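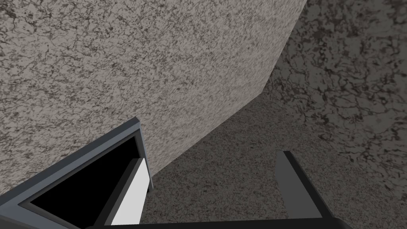 Helle, dunkel gesprenkelte Wandfläche mit feiner, verzweigter Aderung; rechts schließt eine dunklere Fläche an.

Besuch im Natursteinwerk Claltach
Bericht über die Fachexkursion der Arbeitsgruppe Bauen im Bestand

Im Juli besuchte die Arbeitsgruppe Bauen im Bestand das Natursteinwerk Claltach. An der Exkursion nahmen 16 Mitglieder aus Denkmalpflege, Planung und Handwerk teil. Die Leitung lag bei Theda Ehlers, die fachliche Vorbereitung hatte Jannik Janssen übernommen. Anlass war die anstehende Überarbeitung unserer Arbeitshilfe zur Ergänzung von Sockel- und Wandbekleidungen aus Granit.

Die Gruppe wurde um 9.30 Uhr von der Betriebsleiterin Svenja Rathjen im Verwaltungsgebäude empfangen. In ihrer Einführung stellte sie die Entwicklung des Werkes dar, das aus einem Steinmetzbetrieb mit eigenem Bruch hervorgegangen ist. Der Bruch wird seit längerem nicht mehr bewirtschaftet, das Rohmaterial kommt heute überwiegend per Bahn. Die Kantine befindet sich noch im früheren Pförtnerhaus.

Der Rundgang begann auf dem Blocklager. Frau Rathjen erläuterte die Eingangsprüfung, bei der jeder Block auf Stiche, Adern und Farbabweichungen untersucht wird. Die Entscheidung über die Schnittrichtung fällt bereits an dieser Stelle und bestimmt das spätere Bild der Platte wesentlich. Mehrere Teilnehmende berichteten von Baustellen, auf denen Nachlieferungen aus demselben Bruch neben dem Altbestand dennoch fremd wirkten. Nach Auskunft des Werkes liegt die Ursache häufig in einer abweichenden Schnittrichtung.

In der Sägehalle wurde der Zuschnitt von Rohtafeln für ein Schulgebäude vorgeführt. Das Prozesswasser wird in zwei Absetzbecken gereinigt und dem Kreislauf wieder zugeführt. Für die Verwertung des Sägeschlamms besteht eine Vereinbarung mit der Firma Zabala, über deren Laufzeit derzeit neu verhandelt wird.

Besonderes Interesse fand das Musterarchiv, das von Anqi Long betreut wird. Es umfasst etwa 2.000 Handstücke, darunter 118 aus Brüchen, die inzwischen geschlossen sind. Frau Long führte die Suche nach einem Ersatzmaterial an einem Bruchstück vor, das Herr Janssen aus einem Treppenhaus der Gründerzeit mitgebracht hatte. Eine eindeutige Zuordnung gelang nicht; zwei Handstücke kamen in die engere Wahl und wurden der Arbeitsgruppe leihweise überlassen.

Nach der Mittagspause sprach Lieselotte Petersen über die Reinigung gestockter und geschliffener Oberflächen. Sie riet dazu, vor jeder Maßnahme eine Probefläche anzulegen und diese über einen Winter zu beobachten. In der Aussprache wurde die Frage der Hydrophobierung kontrovers behandelt. Die Arbeitshilfe soll dazu vorerst keine Empfehlung enthalten.

Die Exkursion endete gegen 15.30 Uhr. Die Arbeitsgruppe dankt dem Werk für die Führung und die Bewirtung. Die Vortragsunterlagen können von Mitgliedern bei der Geschäftsstelle angefordert werden. Anmerkungen zum Entwurf des Kapitels Materialauswahl nimmt Frau Ehlers entgegen.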